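3.2 Secondary storage of packaged snacks in reused cartons

The second category of household storage considered in this study is the reused shipping carton. In the 204 households of the Larnwood sample, individually wrapped snack foods were seldom kept in the bags or multipacks in which they were bought. They were moved into an open container, usually kept within reach of a table, and were taken from that container until it was low enough to be refilled. Tambunan described the same habit in an earlier pilot under the name "open stock," and the term is kept here.

A carton was coded as open stock when three conditions were met: the top was open or the flaps had been removed, the contents were sealed single packets, and the carton was not the one in which those packets had been sold. Cartons holding mixed goods, such as snacks together with batteries or stationery, were coded separately and are treated in Section 3.4.

Removal of the flaps was the most common alteration. Flaps that remain attached fall inward when a hand is withdrawn, and respondents reported that they tore them off soon after the carton was put into use. Cutting with a blade was less common. A torn flap leaves a frayed rim and, in many cases, a strip of exposed corrugation along the front panel. The rim condition was scored from 0 (clean fold or cut) to 4 (ragged on all sides), following the Diduvon packaging scale with minor changes in wording.

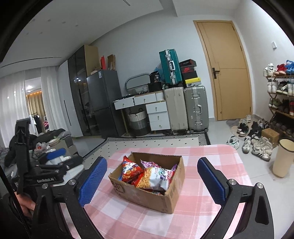 Packets were assigned to one of two positions, upright or leaning. A packet was counted as upright if its longer axis stood within 20 degrees of vertical. Leaning packets were recorded with the direction of lean but were not divided further. Packets lying fully flat at the bottom of a carton could not be coded without unpacking it, and unpacking was not part of the visit protocol. The counts reported below therefore refer to the visible layer only, and 3455 packets were coded on this basis.

The shape of the packet has a clear effect on position. Pillow bags of chips and puffed snacks hold enough air to stand when they are supported on two sides. They tend to be placed first and to fix the layout of the carton. Smaller wrappers are then pushed into the corners and into the spaces between the larger bags. Bags of fried noodle snacks behave in much the same way as chip bags, although the contents are more brittle and respondents were more careful about pressing on them.

Surface was recorded for each carton. Tables were the most frequent location, followed by the tops of refrigerators and low shelves. Where the table carried a cloth, the carton was placed directly on it in nearly all cases. Trays and mats were rare. Berisha has suggested that cloth reduces sliding when a packet is pulled from a tightly filled carton, but friction was not measured in the present study and the point is left open.

Visibility of the printed face was coded in the same pass. A packet was scored as identifiable if a household member standing at the table could name the product without touching it. Large bags placed in the center of the carton were identifiable in most cases, and those behind them were often recognized by color alone. Small wrappers near the rim scored lowest. When asked to find a named product, respondents generally lifted the front bag a short distance and looked behind it, and did not remove it from the carton.

Figure 4. Open stock in a reused carton on a checkered tablecloth. The rim is torn and the corrugated card is exposed at the front edge. A large red bag occupies the center, with a clear bag of fried noodle snacks to the right and a small purple wrapper near the upper right corner.

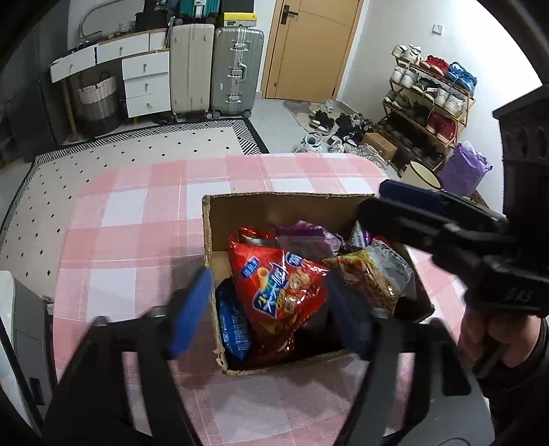

3.3 Refilling and turnover

Turnover was estimated from diaries kept by the households during June. Each refill was entered as a single event, regardless of the number of packets added, and 1044 such events were available after incomplete diaries had been excluded. New packets were most often added from the top without rearranging the older ones, so that the lower layer could stay in place through several refills. The Dimitriou correction for missed entries was applied to households that kept more than one carton in use.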